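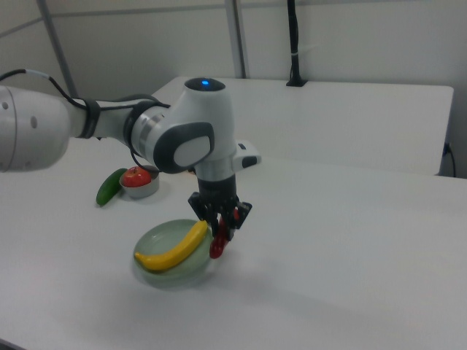 The Heltport Protest Record is recruiting two part-time coders to classify reports of peace demonstrations held in small and mid-sized towns. The source file contains 1087 news reports in English, collected from local papers and municipal notices. Each coded entry must stay tied to its source report from beginning to end, the way the black cable is strapped along the upper link of the white robot arm. Entries with a missing source reference are returned to the coder.

The unit of analysis is the single event. A vigil that moves from a church to a town hall on the same evening is one event; a vigil and a counter-demonstration are two. Coders record place, start time, organizer, stated demand, form of action and police presence. Crowd size is entered as printed, with the source of the estimate. If two papers disagree, both values are kept. 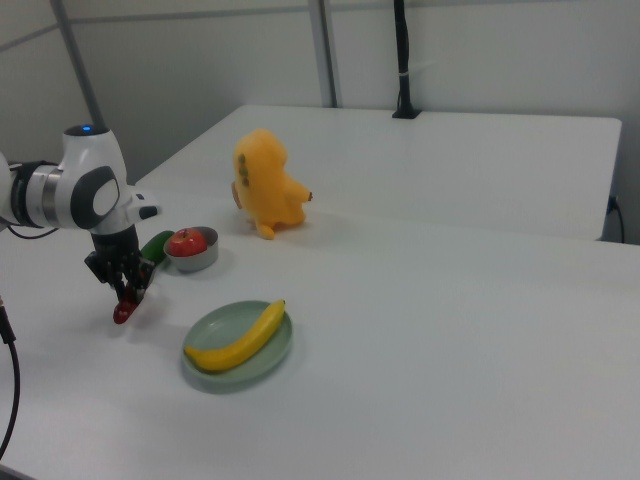
Reports naming private individuals are coded from a redacted copy -- the originals are held by Kirsty Kettle and are not released to coders. Coders may not contact organizers or participants about an event.

Terms: 11 hours a week, November through March, paid hourly. Work is remote except for the opening training session in Dondlow. Travel within the region is reimbursed against receipts.

Required: fluent reading in English, experience with spreadsheets or any coding software, and the ability to apply a written codebook without adding categories. Reading knowledge of a second language is useful but carries no extra pay. Applicants who hold office in a political party or who helped organize any event in the file should say so in the application.

Send a resume and a completed sample sheet (40 lines, available on request) to Reece Sowerby at the Heltport office. Questions about the codebook go to Jordan Mottram.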